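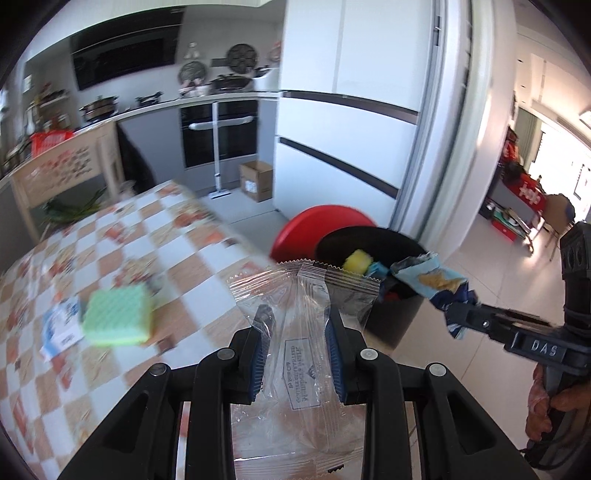 Gaurav Uniyal wrote to us after the last edition of this guide, asking why clearing the table came so late, when by that point he had already washed the cloth with half the rubbish still on it. He was right, and the section has been moved forward.

October 2020
By Gorazd Kadrić

Section 2. Clearing the table and filling the bin

Do this before any wiping or washing. It applies to the kitchen table and to any worktop where packets, wrappers and old sponges collect between meals.

2.1 Setting up

1. Stand the bin on the floor, just beyond the edge of the table. Take the lid off if it has one and put it out of the way.
2. Fit a liner. Fold at least 13 cm over the rim all the way round, so that it does not slide in when something heavy is dropped.
3. Move stools back far enough to let you walk round the bin.
4. Leave the tablecloth on for now.

Note: A round bin without a lid is easiest to fill from above. If yours has a pedal, you may find it simpler to wedge the lid open until you have finished.

2.2 Sorting what is on the table

1. Pick up empty wrappers first. Crumple them before you drop them in - flat film tends to cling to the side of the liner.
2. Check sealed packets one at a time. Read the label and look through the film if it is clear. Anything sealed and still wanted goes back on the shelf.
3. Open any box that is lying flat and look inside. Take out leaflets you need to keep, then fold the box for the paper collection.
4. Look at each sponge on both sides. Throw it out if the scouring side has come away, if it smells after rinsing, or if it has been in use for more than 2 weeks.
5. Lift trailing plant leaves and check underneath. Small scraps get pushed to the wall end of the table and stay there.

Caution: Do not put batteries, blades or broken glass in the kitchen bin. Wrap glass in newspaper and take it out separately.

Caution: Small sachets marked "do not eat" must be kept away from children and pets. Put them straight in the bin.

2.3 The tablecloth

1. Once the table is clear, fold the four corners of the cloth to the middle and carry it outside to shake.
2. Wipe a coated cloth with warm water and a little washing-up liquid. Wash a cotton one at 35 degrees, unless its own label gives a lower figure.
3. Dry the table top before the cloth goes back on.

Note: Printed cloths fade if they are scrubbed with the rough side of a sponge. Use the soft side.

2.4 Emptying the bin

1. Tie the liner when it is nearly 16 cm from the top. Do not press the contents down by hand.
2. Wipe the rim, inside and out, and fit a new liner.

If there are bottles and jars still standing by the wall, leave them where they are. They are dealt with in Section 3, together with the shelves.

Contact: Trevow Household Guides | © Trevow | Back to top

This site uses cookies to remember your settings. Accept | Manage choices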